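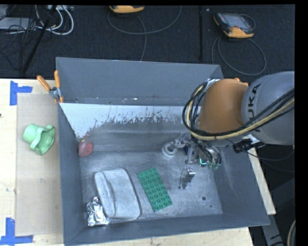
Gray sorting bin with a few odds and ends still in it. The scraping along the far wall is discussed under "Does the worn coating matter?"

Sorting Bins: Frequently Asked Questions
Nonstead Household Sorting Library, Grarndale
Last revised 13 March 2020

Do I really need a bin to sort my stuff?
Probably not. A bedsheet on the floor does most of the job and you already own one. What a big open bin gives you is walls, so round things stay put and you can stop halfway through and come back after dinner. If you've never had trouble with things rolling under the couch, save yourself the trip.

Is bigger better?
The people who sell bins think so. My experience is that a bin you can't see the bottom of turns into storage, and then you have two problems. Tip in a small load, spread it out, deal with it, tip in the next.

What about sloping sides?
They let you get a hand in without scraping your knuckles. They also waste floor space. The Ostrowski catalog makes a great deal of them, and I would not pay extra.

Does the worn coating matter?
For pouches, toys and drawer junk, no. The bin at the top of the page has lost a ragged strip of its pale coating, the floor is scuffed down to bare gray, and it's still a bin. I'd think twice before putting light-colored fabric against a wall that is flaking. Rub it with a damp white cloth first. If the cloth comes back speckled, line the bin with an old pillowcase.

Can I touch up the coating myself?
You can try. Isamu Ueda did one of ours in January with a can of Zetonow finish and it looked very good until people started using it. We haven't repeated the experiment.

Are holes in the floor a defect?
Depends on what you're sorting. The gray one has a round dark hole and a much smaller one close by. Pouches don't care. Beads, screws and earring backs are another matter, so put a tray under them or use a different bin.

How should I group things?
Soft with soft, hard with hard, and leave it there for the first pass. We get asked for a proper system all the time, and I have read several, including one with 14 categories. I don't know a household that kept it up past the second weekend. Sort by where the thing is going to live - kitchen, bathroom, car - and the categories mostly look after themselves.

What do I do with pouches and small bags?
Open them. People set an empty-looking pouch aside and find their spare key in it a year later. Press it flat, feel along the seams, then decide.

And things I can't identify?
Put them in a corner of the bin and finish everything else. Misaki Tsuchiya, who runs the loan desk, recommends a labeled "mystery box" with a date on it. I think a mystery box is a junk drawer with better manners - but hers does get emptied, so ask her.

How long can I borrow a bin?
2 weeks, with one renewal if there is no waiting list. Please wipe it out before you bring it back and check the corners.

Will a bin make me tidier?
No.

Who do I call if mine is cracked?
The loan desk, extension 306. Worn is fine, cracked is not.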